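Hivlow opens shared sorting and packing room at Genderen

GENDEREN, September — The household reuse service Hivlow has opened a shared sorting and packing room at its Genderen premises, where residents can bring household goods to be checked, sorted and packed before they are passed on to families setting up a new home.

The room replaces the two smaller areas in which donations were previously handled, one on each floor of the building. It has been fitted out over the summer by the joinery firm Drirkari and will be open in the mornings from 8 o'clock. Up to 300 households are expected to receive goods through the service in its first year.

Work at Genderen is organised at eight stations. Kitchen goods, bedding, small furniture and children's items each have a place of their own, and mixed boxes are opened at a separate station near the entrance. Each box is given a label stating its contents and the room of the house for which it is intended, so that a family can unpack the kitchen first and leave the rest for later.

"Under the old arrangement a set of plates might be carried up and down the stairs several times before it was packed," said Asnakech Tesfamariam, head of operations at Hivlow. "Having everything on one level saves a good deal of lifting, and it means that a set stays together."

Drirkari was asked to keep the work surfaces plain and pale. Small items such as screws, shelf pegs and the feet of chairs are easily lost during sorting, and they show up well against a light, even background. The same preference was expressed by the packing teams during the trial period in June, when several finishes were compared. 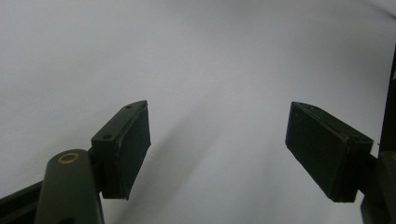
Vimala Bangera welcomed the choice and remarked that she had spent many mornings looking for cupboard hinges on a patterned tablecloth. She added that she would still like to see a deeper shelf for saucepans, as lids and pans tend to be parted when they are stored at different heights. Hivlow has confirmed that the shelving will be reviewed in December, once the room has been through its first autumn.

The packing method itself has also been revised. Heavy goods are now placed in small boxes and light goods in large ones, with no more than six boxes to a stack. Glass and china are wrapped singly and packed upright. Towels and tea towels, which most families need in any case, are used as padding wherever possible — a measure that has already reduced the amount of paper bought in.

Goods leaving Genderen will be delivered by Gudeta, the local carrier that has worked with Hivlow since the service began. Deliveries will go out in the afternoon, and families will be told beforehand which boxes to expect.

Residents wishing to donate are asked to bring items clean and complete, with loose fittings in a closed bag taped to the item they belong to. Large wardrobes, mattresses and electrical goods cannot be accepted at present.

Enquiries from the press should be addressed to Evaristo De Luca, communications office, Hivlow, Genderen.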